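Skandero Street After Closing: How Students Study When the Library Shuts
Project report, Introduction to Social Research

1. Why we did this

The campus library closes at 9 p.m. Exams do not. Our group wanted to know where people go in between, and whether any studying takes place once they get there. We had a personal interest in the question, having been asked to leave the library more often than we would like to put in writing.

2. Method

We handed out 200 paper surveys in the dining hall and got 74 back, several with soup on them. The survey had 12 questions, which was too many. Question 9 was printed twice, and a few people gave two different answers to it. We also sat in three places for an evening each and took notes: the Destelis coffee shop, the laundry room in Herkent Hall, and the noodle place called Lý, where the staff were patient with us up to a point.

3. Results

Of the 74 people who answered, 50 said they study in their own room after closing. When we asked what "study" meant, the answers got shorter. Roommates were the most common complaint, followed by beds, which are apparently very close to desks.

Destelis was the loudest place and also the one people liked best. The laundry room was warm, well lit and had good tables, and hardly anyone had thought of it. One person wrote that the dryers helped her concentrate — we have since tried this and two of us agree.

4. Problems

People who were studying hard did not want to fill out a survey about studying, so we probably heard mostly from the other kind. We also visited each place only once, and our evening at Lý fell during a soccer match.

5. What we would change

A shorter survey, for a start. We planned everything at one table, wiping out old questions to make room for new ones, and by the third meeting we had lost the good version of question 4. Next time somebody copies things down before the eraser comes out.
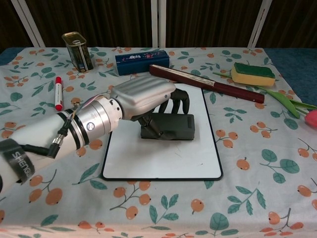
We would also ask about weekends, and hand out the forms before the soup.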